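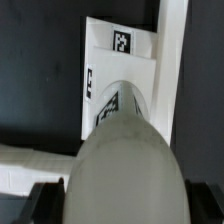
Fallcombe workshop, fixtures bench
30 October 2026

Purpose of the session: to settle the position of the marker on the upright panel and to agree the height of the slot before the second panel is cut at Roltcombe. The first panel has been in use since April and the notes on it are scattered. The present entry replaces them.

Panel. White, flat, mounted upright, with the post on its right. The finish has a slight gloss and this remains a concern. Under the overhead lamps the gloss can wash out the lower part of the panel when it is viewed from a low angle. A matte sheet was proposed in the spring and set aside on grounds of cost. The proposal is reopened, and Bensaid has been asked to quote for 3 sheets.

Slot. The recessed slot in the upper portion is retained. The front lip overlaps the back wall and throws a shadow line beneath it, a thin one at present. The line was first regarded as a defect. It has since been found useful as a reference when the panel is checked by eye, and the drawing should keep the step as it stands. The depth of the lip is not to be altered without a note in this book.

Marker. Square, black and white, seated inside the slot near the top center. The thin white margin must be left when a replacement is trimmed. One replacement in the summer was cut flush to the black border and had to be discarded. Printed replacements are kept in the flat drawer, 6 to an envelope, and the envelope is to be dated when opened. Adhesive is to be applied at the corners only.

Post. The lean to the right was discussed again. Opinion remains divided as to whether it lies in the post or in the base plate. The base bolts were tightened in the morning and the post was measured against the long level: out by around 3 mm over its height — within the tolerance set in the original order to Carenent, though not comfortably so. No shim has been fitted. Colleagues are asked not to correct the lean by hand, as this places the load on the panel fixing.

Surface. The gray work surface was wiped down before measurement. Cleaning fluid should be kept away from the lower edge of the panel, where the sealant is incomplete.

Decisions. The slot height stands as drawn. The second panel will be cut to the same outline, with 16 mm added at the foot for the clamp. The post for the second panel will be ordered separately and checked for straightness on delivery, before the packing is thrown away.

Open points. Quote from Bensaid. Reply from Roltcombe on the cutting date. Sealant along the lower edge — the current tube has set in the nozzle and a new one is required. The long level is to be returned to the wall rack.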